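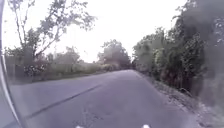 Breria Trailer Pool
Pre-Departure Inspection Checklist with Comments, Form 1172
Applies to: Lollby single-axle utility trailer, Grumau tandem-axle flatbed
Checklist owner: Manuela Guerra
Comments by: Ottavio Lo Presti, Canan Kozan, Rosario Fontana

The driver completes this form before the trailer leaves the yard. A second person checks the lights. An item marked FAIL holds the trailer until the fault is repaired and the item is checked again. An item marked MONITOR may go out once, and the comment must state what is to be watched. Allow 15 minutes for the Lollby and longer for the Grumau.

Section A. Coupler and hitch

A1. Ball size matches the size stamped on the coupler.
Result: PASS
Comment (Lo Presti): The balls on the shared rack are now tagged by size. Read the stamp anyway. Tags have been swapped before.

A2. Coupler closes fully over the ball. Latch is down and pin is in.
Result: PASS
Comment (Lo Presti): Confirm by raising the tongue jack until the rear of the tow vehicle starts to lift. If the coupler comes off the ball, the latch was closed on top of it.

A3. Safety chains crossed under the tongue, hooks closed, enough slack to turn.
Result: MONITOR
Comment (Kozan): Left chain on the Grumau has surface rust on the last links. No thinning found with the gauge. Replace at the next service in any case.

A4. Breakaway cable attached to the vehicle frame, separate from the chains.
Result: FAIL, corrected
Comment (Kozan): Cable was clipped to the chain hook. It must go to the frame or to the eye provided on the receiver. Moved and rechecked.

A5. Tongue jack fully raised and locked.
Result: PASS

Section B. Tires and wheels

B1. Cold pressure matches the sidewall or the placard on the tongue.
Result: PASS
Comment (Fontana): Take pressures before the trailer is moved. A reading taken after a run will be high and should not be bled down.

B2. Sidewalls free of cracks, bulges and cuts, both sides of each tire.
Result: MONITOR
Comment (Fontana): Fine cracking between the tread blocks on the Lollby right tire. Tread depth is good, but the tire has spent long periods parked in the sun. Trailer tires usually age out before they wear out. Read the date code.

B3. Lug nuts torqued to the value in the manual.
Result: PASS
Comment (Fontana): Recheck after the first 50 miles following any wheel change. The Guerra wrench stays in the cabinet by the office door and goes back to its lowest setting after use.

B4. Spare present, inflated and secured.
Result: FAIL, corrected
Comment (Lo Presti): Spare was flat. The valve core leaked. New core fitted, pressure set, no bubbles with soapy water. 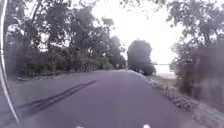 Should the trailer brakes be tested before the load goes on or after?
Test them both times. The empty test shows that the brakes apply and release, and the loaded test is the one used to set the gain on the controller. A gain set with an empty trailer will be too low once the load is on, and a gain set for a full load can lock the wheels on the trip home.

Section C. Brakes

C1. Controller in the cab recognizes the trailer.
Result: PASS

C2. Manual lever slows the combination at walking speed on level ground, with no pull to either side.
Result: PASS
Comment (Kozan): Use the back lane of the yard. Do not carry out this check on the public road outside the gate.

C3. Breakaway switch applies the brakes when the pin is pulled. Pin reinserted straight after the test.
Result: PASS
Comment (Kozan): Unplug the seven-way connector first, otherwise the vehicle may be supplying the current and the test says nothing about the trailer battery. Do not leave the pin out longer than needed.

C4. Breakaway battery charged.
Result: MONITOR
Comment (Kozan): Indicator showed the middle light only. Put on the charger overnight and tested again in the morning. It held. This battery was low in August as well, so order a replacement.

Section D. Lights and wiring

D1. Running lights, brake lights, both turn signals and plate light working.
Result: FAIL, corrected
Comment (Lo Presti): Right turn signal dim, and the running lights flickered with the brake on. Usual sign of a poor ground. Ground screw removed, contact cleaned to bare metal, screw refitted with grease.

D2. Connector pins clean and straight, cover closes.
Result: PASS

D3. Harness clipped along its full length and clear of the ground in a full-lock turn.
Result: PASS
Comment (Lo Presti): Cable ties from last season are brittle. Use the rubber-lined clamps.

Section E. Load and tie-downs

E1. Total load within the rating on the plate.
Result: PASS
Comment (Guerra): Write the weight on the form. "Light load" is not an entry. The load on this check was 800 lb of fencing stock on the Lollby, weighed at the supplier.

E2. Tongue weight within 10 to 15 percent of loaded trailer weight.
Result: FAIL, corrected
Comment (Guerra): The stock had been placed behind the axle because it was easier to reach from the ramp. Tongue weight came out low. Low tongue weight is a common cause of sway. Load moved forward and weighed again. 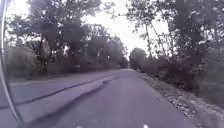 The tongue scale must sit on firm, level ground with the trailer itself level, or the reading will be off. Record the second reading beside the first and leave the first one legible.

E3. Straps rated for the load, free of cuts, label readable.
Result: FAIL
Comment (Fontana): A strap with no readable label has no known rating. Removed from the box and cut up so that it cannot find its way back.

E4. Loose ends tied off. Ratchets fully closed.
Result: PASS

E5. Stop soon after departure to check straps, hubs and coupler, then again at every fuel stop. On trips over 200 miles, log each stop on the back of the form.
Result: N/A, short trip

Section F. Papers and equipment

F1. Registration in the tube on the tongue.
Result: PASS

F2. Wheel chocks, warning triangles and a jack rated for the loaded trailer.
Result: MONITOR
Comment (Fontana): The jack supplied with the tow vehicle does not reach the Grumau axle safely. Carry the low-profile jack and its base plate until a second set is bought.

Open items
A3 chain, Grumau: Kozan, next service
B2 tire date code, Lollby: Fontana, before next use
C4 battery: Kozan, order
E3 replacement straps: Fontana, order
F2 second jack set: Guerra, price requested

Released for use with open items noted: Serena Marras, yard office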